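« Le pain demande surtout de la patience »

Publié le May 29, 2020

La boulangère qui tient l'atelier Hurnura ne se destinait pas à ce métier. Elle travaillait dans une agence de voyages, et la pâtisserie était pour elle une occupation du dimanche. « J'ai commencé par les brioches, et elles étaient très mauvaises, raconte-t-elle. Ma famille les mangeait par politesse. »

Son premier professeur fut un vieux livre, acheté au marché de Lakham. Elle a suivi chaque recette deux fois, la première en obéissant au texte, la seconde en changeant une seule chose. « Je notais tout dans un cahier. Le temps de repos, la farine, même la météo. »

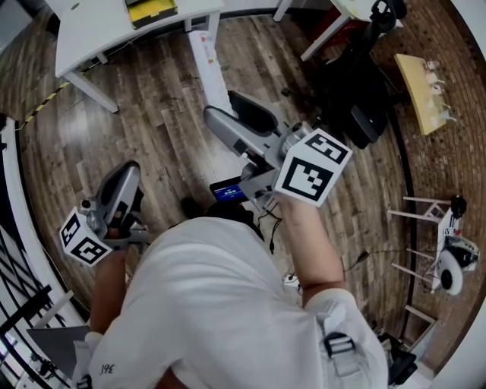 La brioche de la maison

La recette qu'elle vend maintenant contient 500 grammes de farine et une quantité de beurre qu'elle préfère garder secrète. La pâte passe la nuit au froid. Je lui demande si on peut raccourcir cette étape. « On peut, oui. Mais le goût sera plat, et la pâte collera aux mains pendant le façonnage. »

Elle me parle ensuite du four, avec lequel elle a eu des relations difficiles. Le premier chauffait trop du côté gauche - il fallait tourner les plaques à mi-cuisson. Celui d'aujourd'hui vient d'une boulangerie fermée à Enden. « Il est lent à monter en température, je l'allume avant de boire mon café. »

En octobre, elle a préparé 600 petites brioches pour la fête de Nimri. C'était sa plus grande commande, et elle avoue avoir mal dormi toute la semaine. « J'avais peur pour la levure. Je me suis levée la nuit pour regarder sous les torchons. »

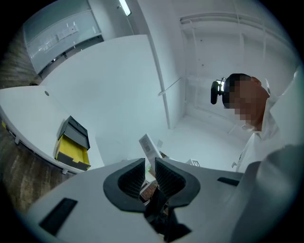
À l'atelier.

Aux débutants, elle conseille de choisir une seule recette et de la refaire jusqu'à la connaître par cœur. Elle n'aime pas trop les moules en silicone, et elle pèse les œufs sans leur coquille. Pour la suite, elle pense à un pain au seigle, dont les essais ne la satisfont pas encore. « La mie reste trop humide. Je vais essayer une cuisson plus longue la semaine prochaine. »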